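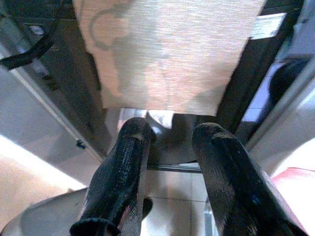

Linen shirts: line dry or hang inside?

wattleandwool
Finally bought a linen shirt from Husar and I'm in love with it! Washed it once, pegged it out on the line, and it came in stiff as a board. Is that normal? I used the 30 degree cycle and my usual Sorkska powder.

pegbasket
Normal for new linen, it softens every wash. I hang mine inside out in the shade so the colour doesn't fade, and I love how it smells coming in.
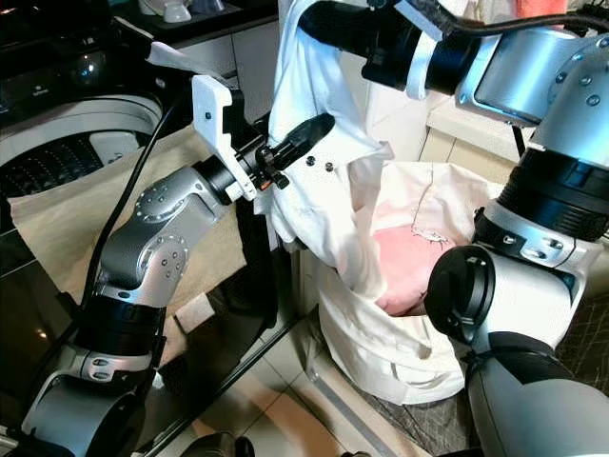
pegbasket
Forgot to say, shake it hard before you hang it. Linen holds every fold you leave in it, and a good snap gets rid of most of them. Long creases like the ones in that white one, running down from where it's held up, are the sort I'd go after with steam while it hangs. Go gently near small dark buttons like those two!

tubtopper
Have to disagree on steam - iron it damp, every time. Steam on a hanger never does the collar properly.

wattleandwool
But I like it a bit rumpled?

tubtopper
Fair enough, your shirt! Still, do the collar.

pegbasket
Ha, I'll give you collars. And try half the powder.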